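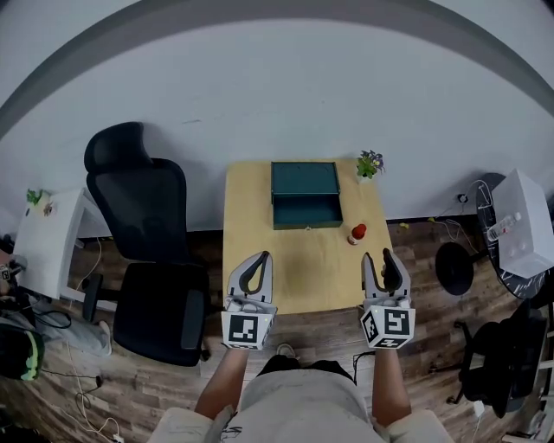 *Site office desk, with the teal box open and the potted plant.*

**Turf and irrigation check, Jirnholm reserve, 11 June 2023**
Checked by: Mircea Dobre
Area: 1,159 sq m, of which some 900 is mown grass

- [x] **Sprinkler heads flush with ground.** One sits high by the north gate. Marked with a cone, trip hazard.
- [x] **Valve box lids in place.** All 8 present. Lid 3 is cracked but holds weight.
- [ ] **Backflow device tagged.** Tag missing. Tshabalala to arrange a retest.
- [x] **Mower guards and cutoff.** Cutoff stops the blade on both mowers.
- [ ] **Path edges.** Grass has grown over the curb on the Tranis Street side. Slippery after watering. Trim this week.
- [x] **Bare patches.** Two under the plane trees. Don't reseed before September. Mulch would do better there, as it's too shady for lawn.
- [x] **Weed spray signs.** Old ones taken down.

Open items go to the parks desk. Gate key is back on its hook.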